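The green door hanger and what it leaves behind

March 20, 2024 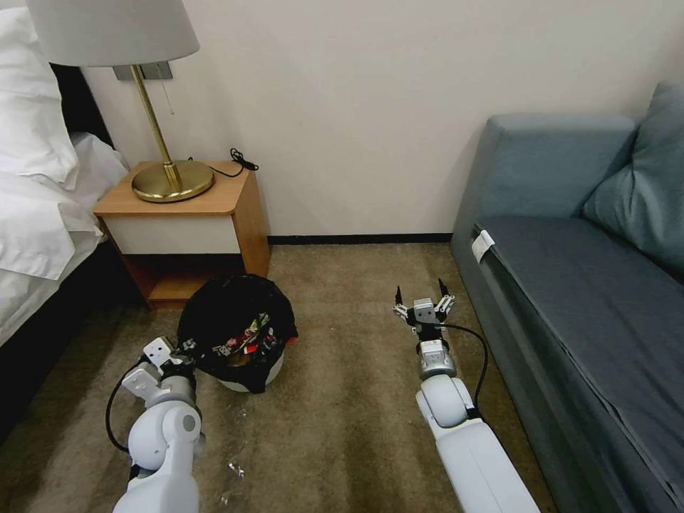 A black bin bag on the carpet by the nightstand.

She still has one of the door hangers. It is pale green card with a leaf on one side, and she puts it on the café table between us as though it might be needed in evidence. "Skip the clean, help the planet," she reads. "I must have handed out boxes of these."

For most of her working life she cleaned hotel rooms, and for the last part of it she supervised other people who did. Her final job was at a hotel on the ring road at Cindcombe, part of the Nudison group, and she left last May. She asked me not to use her name, as several of her friends still work there. I had written to her after seeing a comment she left under a trade magazine article praising the no-clean option as "a win for everyone". Her comment was one word long and the magazine later took it down.

I should say that I came to this subject doubtful. I have stayed in a good many mid-priced hotels and have been asked by most of them to save the earth by hanging up my own towel. It has always seemed odd that the hotel's conscience should be so closely in step with its wage bill. But suspicion is cheap, and I wanted to hear from somebody who knew what happened on the other side of the door.

"People think it means less work," she says. "Well, of course they do. If you don't clean a room, you haven't cleaned it. But you've still got to clean it when they go, haven't you? And it's had four or five days of somebody living in it by then."

The scheme at her hotel was simple enough. A guest staying more than one night could hang out the card before bedtime and be left alone the next day. In return the guest got 1,000 points in something called Loletti Rewards. I asked her what the points were worth.

"A hot drink was 2,000. So you'd to go without a clean twice to get a cup of tea. And there's a kettle in the room."

She does not think many guests did it for the tea. Some liked their privacy. Some had children asleep at odd times, or worked nights, or simply didn't want a stranger moving their things. She has no quarrel with any of them and says she would hang the card out herself. Her complaint is with what the hotel did next, which was to change the rota.

Before the cards came in, she says, a cleaner's day was a mixture of stayovers and departures. A stayover is a room where the guest is out for the day and coming back. You make the bed, wipe round the bathroom, empty the bins, replace the cups. A departure is the full job, with all the bedding off and everything moved. The stayovers were where you caught your breath. Once half of them had gone, what was left was nearly all departures, and the departures had got worse.

"It's the bathroom mainly," she says. "Soap and hair and toothpaste, if you get it the same day, it's a wipe. Leave it most of a week and you're on your knees with a scourer. And the rubbish. Those little bins hold nothing. So people start a pile. Pizza boxes go on the desk, then on the floor by the desk. You'd go in with one sack and come out for another."

Was the time allowed for a room changed to match?

"No. A room was a room."

I put it to her that the hotel might say fewer rooms cleaned per day was still fewer rooms, and that the total effort must have come down. She gives this more thought than I expected. The total probably did come down, she says, if you added up every minute for the whole building. The hours came down a good deal further. Two of the women on her floor went from five shifts a week to three and then left, and the remaining staff had heavier rooms and less company. "So yes, there was a saving. I'd just like somebody to say who got it."

We turned to the green side of things, where I had expected her to be on weaker ground, and where I think she was stronger than she knew. A poster in the lift at Cindcombe said that each guest who skipped cleaning for a whole stay saved 833 litres of water. She had asked a manager where the number came from. He told her it came from Hyvönen, the firm that gave the hotel its green badge, and that it would have been worked out properly.

I asked Hyvönen the same question by email. The reply was friendly and told me that the number was "modelled on typical stays". I wrote back to ask how long a typical stay was, and whether the extra cleaning at the end had been taken off the total. I have had no answer to that yet. If one comes I'll happily print it. It may be a perfectly good number. But a figure as exact as 833 suggests somebody with a meter, and as far as she knows there was never any meter on the housekeeping floors.

"I'm not against saving water," she says, a little crossly, when I read her the reply. "I hate waste. I used to go round turning taps off. What I'm saying is, they had a boiler that was older than some of my girls, and windows on the car park side you could feel the wind through. Nobody put a leaf on that."

What would she have done with the money? She would have mended the windows. She would have put a proper-sized bin in every room, with a lid, and a second one for bottles and paper. At present, she says, a guest who wants to recycle has to leave the bottles in a row on the windowsill and hope. They all ended up in the same sack. She told new starters not to feel bad about it, and she felt bad about it.

There was a period when cleaners were told to offer a bag to guests who had hung out the card, so that they could gather their own rubbish and leave it by the door. She thought this sensible. It lasted until somebody complained that they had paid for a hotel and been handed a bin liner, and then it stopped. "He'd a point as well," she says. "It's a fair old price, that room. They didn't knock anything off."

This seems to me the heart of it. I can't find a hotel in the group that charges less for a room that isn't being cleaned. When I asked Nudison why, a spokesperson said that the choice was entirely the guest's, that guests had "embraced it warmly", and that all savings were "reinvested in the guest experience". I asked for one thing the savings had been spent on. I was sent a link to the page about Loletti Rewards.

To be fair to the company, she was never told to lie to anybody, and she describes her last manager as a decent man who was given a budget and had to live inside it. She also admits that some of her old colleagues liked the scheme, mostly the younger ones, who preferred a few bad rooms to a long corridor of easy ones. One of them told her she was only cross because it was new. She allows that this might be partly right.

She has worked since then in a care home laundry, where the sheets are changed when they need changing and she hasn't seen a poster about it. The pay is roughly the same. Her back is better, though she puts that down to the machines being at waist height.

I asked if she still stays in hotels. Now and then, she says, for a wedding or a funeral. She strips her own bed on the last morning and leaves the sheets in a heap at the bottom, with the towels in the bath. She ties up the rubbish and puts it where it can be reached without bending behind anything. And she leaves something under the kettle for whoever has the room on their list, in coins if she has them, as notes get missed.

Then she picked up the door hanger and turned it over. On the back, in smaller print, it says that rooms will be serviced on every fourth day regardless, for reasons of hygiene. I asked if that had been kept to.

"When we were fully staffed," she said, and put it back in her bag.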